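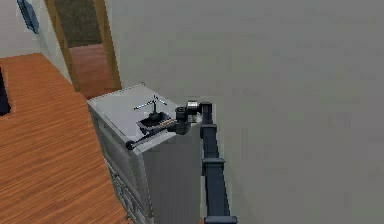
Gelon Open Day Rooms: README

Hi, and thanks for downloading this! This is the small set of material I put together after the Gelon open day on 16 October 2021. We had visitors in all day long, people who build robots and people who just like looking at them, and a lot of them asked if they could take some of the demo home. So now you can. I wrote this file in one evening, so please forgive the rambling.

What the demo was

Gelon is our household simulator. At the open day we ran it on a big screen and let people pick a room and a chore, and then we all watched the robot have a go at it. Everything happens in simulated homes. The robot is a mobile base with an arm on it, and the chores are the boring kind: go over there, pick up the thing, bring it here. I love the boring kind. Put a robot next to a bathroom sink and you find out very fast how your arm planner feels about faucets.

The planner we used is Mok, and it was the same build for every visitor. Cletelard is the little tool that takes a room and scatters objects over the furniture, so you get a fresh mess each time you press the button (the younger visitors really, really enjoyed that button). Pernik does the logging. If you only want to look at the recordings, Pernik is the only one you need to install.

What's in the download

There are 500 episodes, one folder each. Every folder has the camera views, the joint positions, and a text file with the instruction the visitor gave, typed in exactly as they said it. I left in the typos. I also left in the instructions that make no sense at all, because I think they're the most useful ones for anybody working on language!

Episodes stop at 60 seconds whether or not the chore is done. I know that's short. We had a line of people waiting, and a robot crossing a wide floor toward a cabinet uses up a good chunk of its time just driving.

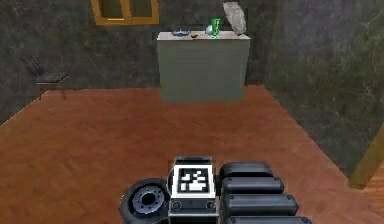 The thing I got asked most was why the robot needs to see part of itself. My short answer is that it helps me a lot when I'm going back over an episode, since I can tell which way the base is turned without opening the joint file. You may want to mask those pixels out if you're training something on the room only. There's a script for it in the tools folder, and it's slow, sorry.

Object names come straight out of Cletelard and they aren't always what you or I would call the thing. A glass might be a cup in one room and a tumbler in the next. I started fixing these by hand and gave up at 99, so the early folders are tidier than the later ones.

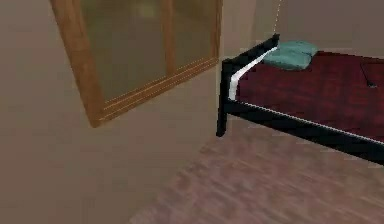 ROOM TYPE: BEDROOM

Bedrooms were the favorite with visitors, and I think they're the hardest rooms in the set. Bed frames take up a lot of floor, and soft things like blankets and pillows are rigid shapes in our version of Gelon, so please don't use these episodes for cloth work. Small dark items on dark bedding are also tough to make out at this resolution. If you can't tell what something is, check the object list in the folder before you write to me.

Some views in this group have no arm in them at all. They're fine to use, and the joint file still lines up with the timestamps.

Known problems

The audio track is silent in every episode. Pernik writes one anyway.

Wall textures can look blotchy in the compressed video. The uncompressed stills are better, but they're a separate download and it's a big one.

Using it

Free for teaching and research. Please mention the Gelon open day if you publish anything, and send me a link, I'd love to read it! We're hoping to run another one in April, with longer episodes and (fingers crossed) a second screen. Bug reports go in the tracker, and please put the episode folder name in the title.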